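Lornura's frame rental plan leaves renters with a lot of questions

By Sylvie Fehr

MIKPORT, 2 September 2024. The city's largest landlord wants to rent its tenants the pictures on their walls, and it says they will be happier for it.

Lornura, which manages 213 apartments in the Akanda district, sent a letter to tenants last week announcing what it calls a "home display program." For $6 a month, a household gets a set of picture frames, picked from a catalog and put up by the building's own staff. The frames stay the property of the company. So do the hooks.

The letter is two pages long and spends most of the first one on the idea that people who hang family photos stay in their apartments longer. It gives no source for this. Asked for one, the company sent a copy of the same letter.

The second page holds the part that tenants are talking about. From November, anyone who puts up their own frames with nails or screws will be charged a $40 wall repair fee per room when they move out. Tenants in the program pay no fee. Until now the lease has allowed "a reasonable number" of small holes, and most renters took that to mean they could hang a few pictures and fill the holes with putty on the way out.

Dwight Caron, who runs leasing for Lornura, said the two changes have nothing to do with each other.

"The fee covers the real cost of repairing walls," he said. "The display program is a perk. People can join it or leave it alone."

He could not say how many walls the company repaired last year, or what the work cost. He said he would look into it. A follow-up message had not been answered by the time this story was posted.

The sums are not hard to do. A tenant who stays one year in the program pays $72. A tenant who hangs pictures in a single room and takes the fee pays $40. After two years the gap is $144 against $40, and the tenant who paid more has no frames to take along. The program starts to look like a deal only for people who hang things in several rooms and then move quickly, which does not sound like the long and happy stays described on page one.

Mi-kyung Myung has lived in one of the Akanda buildings for six years and has a hallway full of photos of her parents and her sister's kids. She got the letter under her door.

"I read it three times looking for the part where I get something," she said. "I have frames. I bought them. Now I'm supposed to pay to use somebody else's?"

She asked the leasing office whether holes made before the new rule would count. She was told that they would be "looked at fairly." She asked for that in writing and says she is still waiting.

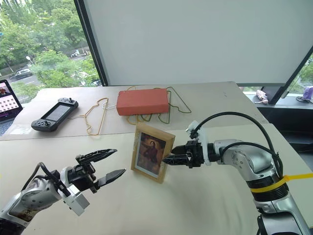
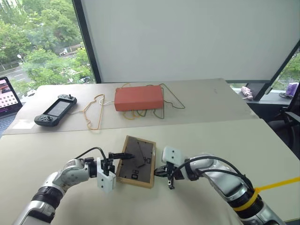

A small picture frame on a pale beige tabletop.

The frames themselves come from Trarkerus, a home goods supplier that also sells to hotels and dentists' offices. Its catalog shows plain rectangular frames in a handful of sizes, and the company describes them as "lasting pieces for modern living." The contract sample that Lornura attached to the letter is less sure about how long they last. Tenants are responsible for cracked fronts, bent stands and scratches "beyond normal wear," and normal wear is not defined anywhere in the text.

There is also the question of who picks the pictures. The letter says tenants may use their own photos, so long as they fit one of the catalog sizes and are "suitable for a shared community." Caron said this line was meant for hallways and lobbies and would not be used to judge what people keep in their bedrooms. The contract makes no such distinction.

Fouad Ragab, a housing adviser who sees renters two evenings a week at the Mikport library, said he has had 33 people bring him the letter so far. Most wanted to know if they could refuse.

They can, he said, at least for now. The program is optional, and a landlord generally cannot add a new fee in the middle of a lease unless the tenant agrees to it. What worries him is renewal time.

"If you sign a new lease in November, whatever is in it is what you've agreed to," Ragab said. "So read it. If the wall fee is in there, ask them to take it out. They may say no, but I've seen them say yes to people who asked."

He suggests that anyone with holes in the wall take dated photos of every room now, send copies to the leasing office by email and keep the reply. He also points out that adhesive strips are not mentioned in the letter at all. Asked about them, Caron said the company "discourages" strips but has no fee for using them.

Lornura has tried this kind of thing before. Three years ago it offered a monthly plan for shower curtains and bath mats in the same buildings. It was dropped after one winter. The company never said how many people signed up, and Caron, who joined later, said he did not have the figure.

Not everyone is against the idea. Fergal Corrigan, who moved into a one-bedroom on the north side of the district this spring, said he signed up the day the letter came.

"I don't own a drill and I can't hang anything straight," he said. "Six bucks, somebody comes and does it. I've spent more than that on worse."

Corrigan said he had not read the part about damage. He had picked four frames and was still deciding what to put in them. The catalog pictures that come inside, he said, were fine for the time being.

Myung has talked with neighbors on her floor about sending a joint letter asking Lornura to drop the fee or publish its repair costs. They have not agreed on the wording. Some would settle for a clear rule on old holes, and a couple of them want the whole program gone.

Lornura says it will hold an open hour for tenants in the lobby of its Akanda office before the change takes effect. No date has been set. Renters who want a copy of the full contract can ask for one at the front desk, though two people who tried told this site they were given only the catalog.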